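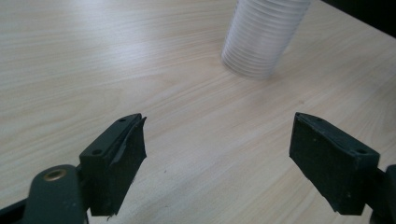
Clear cups sticking together in the stack
Break Room & Catering Supplies > Disposables

mslaoui
We go through over 900 clear plastic cups a month at the Pundthorpe office. They are stored nested on the table, one tall stack. People pull one and get 3. Is this static, or is the stack too high?

Fahmy_fan
Stack height. The weight wedges the lower cups into each other. Split it into stacks of 16 and store them rim down.

p.sukprasert
Disagree on height. A clear cup weighs very little. The usual cause is the stacking shoulder, the small step molded into the wall that sets the gap between rims. If the step is shallow, the walls touch before the step does and you get a taper lock. Look at the rim spacing from the side. It should be even all the way up.

mslaoui
Spacing looks even to me. These are the Mullutus ones. The sleeve was opened Thursday.

p.sukprasert
Then I would suspect the sleeve was compressed in shipping. Twist each cup a little as you pull. A straight pull draws a vacuum between the bottoms.

Fahmy_fan
Nobody in a break room is going to twist cups. Short stacks fixed it for us.

datadlow_ops
Rim down is right for hygiene but a tall stack on a smooth tabletop slides when bumped. We use a wall tube dispenser, 5 inches off the counter. Doubles still happen with the thin-wall type.

mslaoui
Will try short stacks first, then a different sleeve. No wall space for a tube.

p.sukprasert
Change one thing at a time or you won't know which it was.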